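Holstead Six-Compartment Cardboard Desk Organizer
Sold by Prekico
Item 2245

In stock, ships flat

If your desk is anything like ours, it collects small things all day long. A couple of paper packets, an adapter, the charger you meant to take home on Friday, a folded receipt you'll want in July and not a minute before. They start out in a neat little pile next to the laptop and by the afternoon they've wandered off in every direction (usually under the laptop). The Holstead is a low, open box with six compartments, three across and two deep, and it gives all of those little things somewhere to be without taking over the desk or asking you to open and close a drawer forty times a day.

It's made from plain tan cardboard and we've left it that way on purpose. We tried a printed version a while back, with a pattern Ingeborg Haslinger drew for us, and it was lovely, but the customers who tested it kept telling us they liked the bare one better because it sat quietly next to whatever else they owned. So bare it is! You can write on it with a pencil or a marker, stick labels on it, or let your kids paint it.

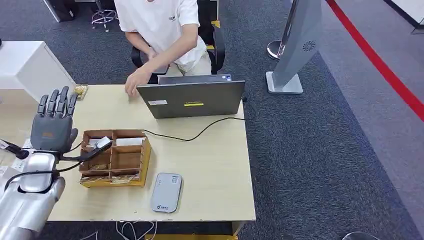 The dividers are low, and that is the part people ask us about most. A tall divider looks tidy in a catalog, but then your fingers have to go digging for anything smaller than a pen. With a low one you can see what you have and pick it up with one hand while the other stays on the keyboard. Packets and envelopes can lie flat or lean a bit, whichever way they land, and soft or crumpled things like tissues and wrappers are easy to scoop out when you finally get around to cleaning up.

It's happiest on a desk next to a laptop, with enough room left over for a phone or a little handheld gadget beside it. We also hear from people who keep one by the front door, in a sewing room, or inside a deep kitchen drawer, where it does very nicely for tea bags and seed packets.

Putting it together

The organizer arrives as one folded tray and three divider strips. Fold up the sides along the creases, tuck the corner tabs in, then slot the long divider down first and the two short ones across it. Press gently until they touch the bottom. No glue, no tape, and it comes apart again the same way if you're moving or just want to put it away for a while.

Care

Dust it with a dry cloth or a soft brush. Please keep it away from wet cups and freshly watered plants, as cardboard will go soft if it sits in a puddle. When it's worn out, flatten it and put it in with your paper recycling.

What's in the package

1 folded tray
3 divider strips
1 instruction card

Good to know

Bought for a whole office? Lorenz Fankhauser looks after our larger orders and will gladly set up a price for you on anything over 52 pieces. Just send him a note through the contact form with the quantity and your zip code, and tell him if you need them delivered to more than one floor or building.

Replacement divider strips are sold separately as item 107. They fit this organizer only and won't work in the Rondonuwu drawer tray, which has wider slots.

You may return an unused organizer within 93 days, assembled or flat. Keep the instruction card with it if you still have it, but we won't make a fuss if you don't.

Page updated 1/19/26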